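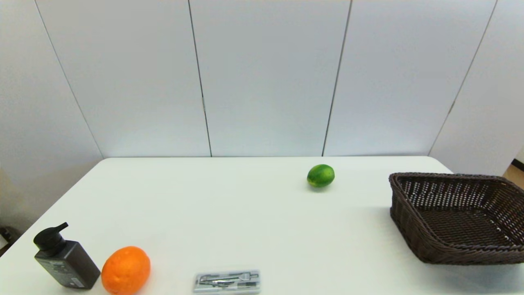

Test table, Sunday: lime, orange, pump bottle, tool case, wicker basket.

Thread on the Rivby pick kit from Susov. We have had it on the bench since March. Notes below are for anyone deciding between this and the Urker bundle.

In the box: two-finger gripper, wrist camera, mounting plate, one cable, a license key. The arm is not included. Ours is a Juška and the plate fit without an adapter.

Setup took 30 minutes. Most of that was hand-eye calibration, which failed once with error 917. The manual does not list it. Support says it means the camera handshake timed out. Power cycling cleared it.

Fingers are black, tapered, with a slot down the inner length. They come off with a hex key. Spares ship in pairs only, so one broken finger costs you 2.

The wrist camera looks straight down between the fingers. Good for final alignment, poor for finding anything off to the side. Plan on a second camera up high. Susov sells one, but the software took our old USB unit. 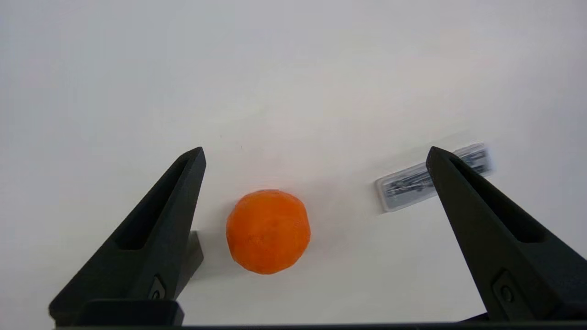 Halvard: does the grip force setting survive a restart, or do you have to reload the profile every time like on the Urker?

It survives if you save to the controller. Saving from the desktop app writes a local file only. Same button, different menu. Check before you shut down.

Force runs in 15 steps. Soft fruit belongs at the low end. The default profile is set too high for that, and the docs should say so.

Not tested yet: the suction add-on, or anything on the multi-arm license. Clear plastic gets its own post once I have numbers.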